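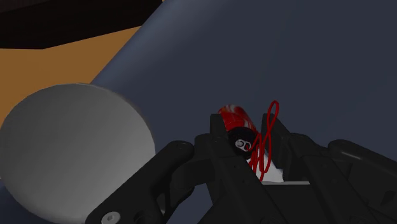 Simulated hand holding the small red cylinder, black cap end down. Red squiggle is on the right.

Open day demo at Holta: what is the red scribble next to the hand?

Went to the robot open day, they had the four finger hand running in sim on a big screen. Thin red line looping all over the place by the object. Didnt get to ask, line for the desk was huge. Anyone know? Also is the sim something I can run at home

posted October 23, 2020

2 answers

Probably a path trace. Lots of sims can draw where a point on the object or a fingertip has been. Tall loops would fit with it getting turned over in the fingers. Can't say for sure which point they were tracking, ask Holta.

Home use: depends what they built it on. I ran a similar hand on an old desktop, some 470 steps a second, fine for playing with. Turn shadows off frist.

could be a glitch. mine draws junk lines all the time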